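音響機器のしくみ 第2回 配布ノート
密閉型と開放型、それからインピーダンスの話

2026年9月7日の講義分です。先週休んだ人は、最初の「前回の残り」だけ読んでおけば今日の話にはついてこられると思います。

前回の残り

前回、時間切れでダイナミック型ドライバーの説明が途中になっていました。コイルが磁石のすきまに浮いていて、そこに電流を流すと力が出る、というところまでやりましたね。残りは振動板の話です。コイルは振動板にくっついているので、コイルが動けば振動板も動いて、空気が押されます。スピーカーとまったく同じ理屈で、ちがうのは大きさと、耳までの距離です。

この「距離」がくせ者で、ヘッドホンの場合、耳と振動板のあいだの空気は部屋の空気とはふるまいがちがいます。せまい空間に閉じこめられた空気はバネみたいに働くんです。イヤーパッドがぴったり当たっていればバネがよく効いて、低い音がちゃんと出る。メガネのつるで少しすきまができると、そこから圧が逃げて低音がすうっと減ります。私はメガネなので、これは毎日やられています(笑)。家にヘッドホンがある人は、低音の多い曲をかけながらパッドを指一本分だけ浮かせてみてください。びっくりするくらい痩せた音になりますから!

密閉型と開放型

さて今日の本題その一。ハウジング、つまりドライバーの裏側の入れ物が閉じているか開いているか、という話です。

密閉型は裏がふさがっています。外の音が入りにくく、中の音も漏れにくい。図書館でも使えるし、録音のときにマイクへ音が回りこむのも減らせます。そのかわり、裏側に出た音が行き場をなくして箱の中で跳ね返り、振動板に戻ってきます。これをどうさばくかが設計の腕の見せどころで、吸音材を詰めたり、小さな穴をあけて圧を抜いたり、内側の形をわざといびつにしたりします。

開放型は裏がメッシュや格子になっていて、音が後ろに抜けます。跳ね返りが少ないので、音が頭の外に広がる感じが出やすい。ただし盛大に漏れます。電車で使ったら隣の人と一緒に聴くことになります。低音も一般には控えめになりがちです。

どっちが上か、と毎年聞かれるんですけど、用途しだいとしか言えません。私は家では開放型、授業の準備で録音を切り貼りするときは密閉型です。冬の夜に開放型をつけていると耳の蒸れが少なくて楽、というのも個人的にはかなり大きいです。

講義で回した二台は、Penryの密閉型とAdcombeの開放型です。Penryのほうは側圧が強めで、頭の大きい人は一時間くらいで痛くなるかもしれません。私は四十分でギブアップしました。Adcombeはパッドがふかふかで着け心地は最高なんですが、ケーブルの差し込み口がゆるくて、首を振るとたまに片方が切れます。直そうと思いつつそのままです、すみません。

インピーダンスと感度

本題その二。仕様表でみんながいちばん読み飛ばすところです。

インピーダンスは、交流に対する抵抗みたいなもの、とひとまず思ってください。単位はオーム。数字が高いヘッドホンは、同じ電圧をかけても流れる電流が少ない。だから「高インピーダンスは音が小さい」と言われるわけですが、これは話の半分です。

もう半分が感度です。感度には書き方が二種類あって、1ミリワット入れたときに何デシベル出るかという書き方と、1ボルトかけたときに何デシベル出るかという書き方があります。この二つは同じ数字でも意味がちがうので、そのまま比べてはいけません。カタログを並べて「こっちのほうが3デシベル大きい」と喜んでいたら単位が別だった、というのは私も若いころにやりました。

換算はこうします。1ボルトをかけたときの電力は、1割るインピーダンスです。32オームなら1÷32で約31ミリワット。1ミリワットの31倍ですから、デシベルになおすと約15。つまり32オームの機種では、ミリワットあたりの感度に15を足せばボルトあたりの感度になります。250オームなら電力は4ミリワットで、足すのは6です。

電卓でかまわないので、一度は自分の手でやってみてください。10かける対数、です。電力の比なので20ではなく10。試験でここを20にする人がほんとうに多いんです。

出力インピーダンスのこと

アンプ側にもインピーダンスがあります。これが大きいと、ヘッドホンのインピーダンスが周波数で変わるのにつられて音のバランスまで変わってしまいます。ダイナミック型だとたいてい低いほうに山がひとつあるので、出力インピーダンスの高いアンプにつなぐと、その山のあたりがふくらみます。ふわっと温かい音になった、と喜ぶ人もいて、好みなので止めはしませんが、それはアンプの出来がいいからとはかぎりません。

目安としては、アンプの出力インピーダンスはヘッドホンの八分の一以下。32オームの機種なら4オーム以下です。講義で使ったWukeckの据え置きアンプは実測で2オームでしたから、たいていの機種で心配いりません。ノートパソコンの端子は機種によってばらばらで、仕様に書いていないことも多いです。

周波数特性のグラフの読み方

プリントの裏に載せた周波数特性のグラフ、横軸は対数目盛です。左端の20ヘルツから200までの幅と、200から2000までの幅が同じになっています。慣れないうちは目盛りを指でたどって読んでください。

見るところは、まず低音がどのへんから落ちはじめるか。次に4000ヘルツの前後です。Fekaの試作機のグラフではここに深いくぼみがありますね。人の耳はこのへんがもともと敏感なので、ここがくぼむと音が遠く、おとなしく聞こえます。逆に盛り上がると、サ行がちくちくします。

ただ、グラフの細かいぎざぎざまで読もうとしないこと。測定用のダミーヘッドにかぶせ直しただけで高いほうの形は変わります。うちの測定でも、かぶせ直しを何回かやって平均したものを載せています。線が一本だけのグラフを見たら、何回分の平均なのかな、と気にするくせをつけておくといいです。

あと、縦軸にも注意。目盛りの幅を広くとればどんな製品でも平らに見えます。一目盛りが10デシベルのグラフと2デシベルのグラフを見くらべて「こっちは暴れてる」と言ってしまう人、毎年います。縦軸を先に見る。これはもう習慣にしてください。

ワイヤレスの遅れについて(少しだけ)

時間が足りなくて早口になったところです。ワイヤレスの遅れは、電波が飛ぶ時間ではほとんど決まりません。圧縮して、ためて、送って、またためて、ほどく、その「ためる」ところで時間がかかります。音が途切れないようにたくさんためれば遅れが増え、減らせば途切れやすくなる。ゲーム用の専用ドングルがついた機種は、ここを思いきり切りつめているものが多いです。

音楽を聴くだけなら多少遅れても気になりません。動画は再生ソフトが映像のほうを遅らせて合わせてくれることもあります。困るのはゲームと楽器の演奏で、特に鍵盤を弾く人は、弾いてから鳴るまでのずれがすぐ気持ち悪くなるはずです。そういう人は有線で!

質問に出たこと

「エージングで音は変わりますか」という質問がありました。パッドがへたって耳との距離が変われば、音は変わります。振動板のほうは、私が測った範囲では、かぶせ直しの誤差にまぎれてしまう程度でした。耳のほうが慣れる、という効果は大きいと思っています。

「ケーブルを替えたら音がよくなりますか」については、長くなるので11月の回でまとめてやります。断線しかけたものは替えましょう。これは今すぐで大丈夫です。

宿題

自分のヘッドホンかイヤホンの仕様表を探して、インピーダンスと感度を書き写し、感度をもう片方の書き方に換算してきてください。単位がはっきり書かれていない場合は、書かれていなかったとメモしてくれればそれで結構です。持っていない人はPenryの仕様を使ってください。

教科書はGlenys Phillipsのヘッドホンの章を、次回までに最後まで。途中の数式は飛ばしてかまいませんが、等価回路の図だけはよく見てきてください。次はあの図から始めます。

資料棚の整理番号は1579です。借りる人はノートに名前を書いてから持っていってくださいね。 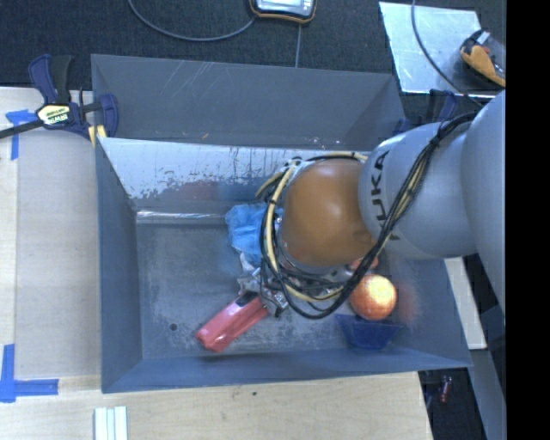

写真1 灰色の金属容器とロボットアーム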